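Clemuvum, work package 2: table surface and tableware
Progress report to Drenel, 28 March 2024
Site: Gilchrist, ground-floor room

## Status

The work package is on plan apart from the joint between the table panels, which remains open. The table is installed and in daily use. The first group of tableware and food items has been selected and labelled in the register. Written instructions for laying out and clearing the table have been issued and are at their second version.

One decision is requested from Drenel, set out under "Decision requested". No change to the budget total is sought.

## Work done in the period

### Table

The previous table was removed at the start of the period. Its top had marked badly and the marks were being confused with food residue at the end-of-session check. It was replaced with a white top supplied by Clernau, made of two panels set edge to edge. A single panel of the required size could not be brought through the door.

The panels were levelled individually and then against each other. After two weeks the level was checked again and one foot was adjusted. There has been no further movement at the feet. The room was rearranged so that the far edge of the table faces the pale grey wall, which gives a plain background and keeps the walkway clear on the near side.

### Tableware

The pink plate has been adopted as the standard plate. It is round with a raised rim, and the colour separates well from the white top under the existing lighting. White and cream plates were tried first and rejected: the rim was difficult to distinguish from the table at the far side of the room, and chips in the glaze were missed on two occasions.

The plate is placed near the middle of the table and close to the joint, on the nearer panel. It should not straddle the joint. A plate resting across both panels rocked slightly during the first week, before the second levelling, and the instruction has been retained.

### Food items and stand

The food group has been kept small. Items were chosen for differences in size, shape and surface, and for being easy to return to the same position. Wrapped items stay in their clear packaging while they are on the table. This reduces crumbs and makes clearing quicker, but the plastic reflects the ceiling lights and tends to spread once put down. A bag that is not folded under takes up considerably more of the far edge than the item in it.

The wooden stand, with its dark-brown top disk and turned post, has been added at the back left. It is the tallest of the items along the far edge and serves as the reference point for the layout: other items are set out to its right. Its base is to be wiped whenever it is lifted, as dust collects in the grooves of the post and falls.

### Layout instructions

Version 2 of the instructions differs from version 1 in the following respects.

- The plate goes down first, then the stand, then the items along the far edge.
- Packaged items are laid flat with the open side of the wrapping towards the wall.
- Items are passed in from the far side of the table and lowered on to the plate by hand.
- Nothing is stored in the space between the plate and the near edge.
- The table is cleared from left to right. The stand is moved last.

Version 1 allowed items to be brought in from any side. This led to sleeves dragging across the wrapped items and was withdrawn.

## Condition of the surface

The top has held up well. There are no burns or stains on record. The joint can be seen as a fine grey line running the length of the table, and it is the only feature of the surface that attracts regular comment. Crumbs lodge in it. A dry cloth moves them along the line without lifting them; a soft brush followed by a damp cloth is effective.

Loose hairs and fibres are the most frequent finding at the surface check. They show clearly on white and are easily removed, but they return quickly and are presumed to come from clothing and from the cloths in use. Small dark marks are also found from time to time. Most wipe off. Those that do not are entered in the surface log with their position relative to the joint.

Plate and far-edge items, with the panel joint beyond the plate:
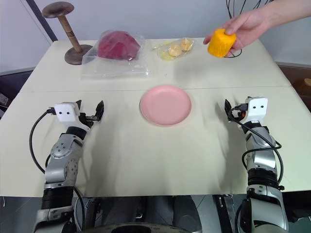
Table surface closer in, with the joint and a thin dark strand, likely a hair or fibre:

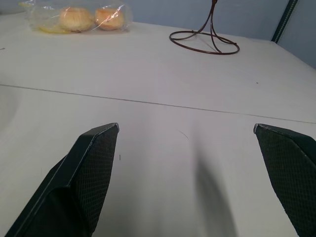

## Issues and actions

| Issue | Effect | Action | State |
|---|---|---|---|
| Crumbs in panel joint | Longer clearing time | Brush added to the cleaning kit | Done |
| Fibres on the surface | Repeat wiping | Change to low-lint cloths | Ordered |
| Clear bags spreading on the table | Items crowd each other | Fold under, or use smaller bags | Under trial |
| Reflection from packaging | Labels hard to read in place | Labels moved to the register | Done |
| Small dark marks | Cannot always be told from crumbs | Log position, check after wiping | Ongoing |

The smaller bags have given mixed results. They sit better, but a bulky item has to be forced in and the seal then opens. For the present the larger bags remain in use with the surplus folded beneath, and this is checked when the table is laid.

The cloths now in use will be finished before the new ones are brought in, except on the table itself, where they will be replaced on delivery.

## Expenditure

| Item | Cost (£) |
|---|---|
| Table top and fitting, Clernau | 925 |
| Tableware, stand, bags and cleaning kit | 280 |

Both lines are within the amounts agreed. Fresh items and replacement packaging are charged to the consumables line and will be reported with the September figures. The fitting charge included removal of the old table, which had been budgeted separately, and the resulting underspend is held against the joint.

## Decision requested

Drenel is asked to choose between the following for the panel joint.

1. Leave the joint as it is and continue with brushing. No cost, but the additional clearing time remains.
2. Fill the joint with a flexible white sealant. Clernau considers this feasible and would carry it out in one visit. The panels could not then be separated without cutting the filler, and the colour may alter with cleaning.

Option 2 is preferred by the site, provided that the table is not expected to leave Gilchrist before the end of the project. The table would be out of use for a day while the sealant cures.

## Next period

- Complete the trial of bag sizes and fix one size in the instructions.
- Add 6 further items to the register, with more weight given to unwrapped items.
- Obtain a spare pink plate of the same pattern. The supplier has changed its range, and a near match will be accepted if the rim is of similar height.
- Repeat the level check on both panels, before any work on the joint.
- Issue version 3 of the layout instructions once the bag size is settled.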